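Call for participants: how households remember their bins, bills and birthdays

Do you have a fridge door covered in notes? A wall calendar nobody else can read? A knot in your hanky? We would love to hear from you!

The Dristell Everyday Memory Study is looking for people in and near Ulside to take part in a year-long project on the small systems we all use to keep track of things. Memory research has spent a lot of time on word lists. We want to know what goes on in the kitchen – the shopping list on the back of an envelope, the alarm that means "ring Mum", the library book left on the stairs so that somebody trips over it.

We started in September with 166 people and have had a wonderful response, including a very detailed letter on the right place to keep a tape measure. There is now room for more, and we hope to reach 204 by the time the second round begins.

Who can take part

You need to be 17 or over and live with at least one other person (family, friends, lodgers, all fine). You don't need a good memory. You don't need a bad one either! We are especially keen to hear from people who work shifts, people who share the care of a child or a parent, and households where more than one language is spoken. So far we have far too few of all of these.

What you would be doing

For 14 days you keep a short diary of anything you forgot, nearly forgot, or remembered thanks to something you had set up beforehand. Most people write three or four lines in the evening. Paper or phone, whichever you like.

After that we invite you to the Cantero Building for one visit, which lasts two hours with a tea break in the middle. There is an interview, where we go through your diary together, and then a set of short tasks about order and position: which thing went where, which came first, what has moved since you last looked. Some are done on paper and some on a screen.
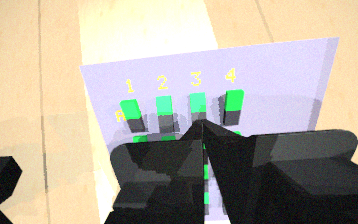 You can stop any task and go on to the next, and we don't give out scores. If getting to us is difficult, we can do the interview by phone and leave out the tasks.

Six months later we send you a second diary, the same length as the first, and that's the lot.

What you get

We pay your bus or train fare, or parking in Osten Street, and you receive a shopping voucher after each diary. Everyone is also invited to the results evening, with cake, where we share what we have found before it is written up.

Your diary stays private. We take names out before anyone beyond the team reads it, and you can ask for it back at any time.

How to join

Call in at the Cantero Building reception and ask for a Dristell pack, or pick one up at Ulside Library. Fill in the yellow form and post it back in the envelope – no stamp needed. Forms for this round should reach us by 16 November 2022. If two people in the same house want to join, please fill in one form each.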